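May, late, kettle just off

Two loads of laundry, one phone call to the dentist (rescheduled again, my fault this time) and then I finally sat down with the savings spreadsheet. I've been putting this off since the Lutanon trip got mentioned at dinner and everybody went quiet and looked at me. So, the grand total is 1,992. I really thought it'd be more! I went back through the winter and found where it went — tires, mostly, and that silly coat.

Montri Petchrat called while I was still sulking over it. He says the guesthouse in Mbwambo will hold two rooms for us if we send 300 by the end of the month, and he thinks the overnight bus is fine as long as you bring your own pillow. I said I'd think about it. I'm going to say yes, obviously, but I like to be asked twice. 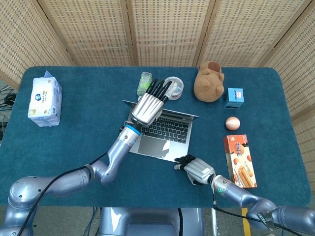 Laptop out on the blue felt, screen behind.

After supper I walked down to the creek and back to clear my head. The lilacs are nearly over and the Plandis bakery has changed its hours again, so no rolls before nine, which I will grumble about all summer. Started a packing list on the back of an envelope. So far it says socks, pillow, call Mom.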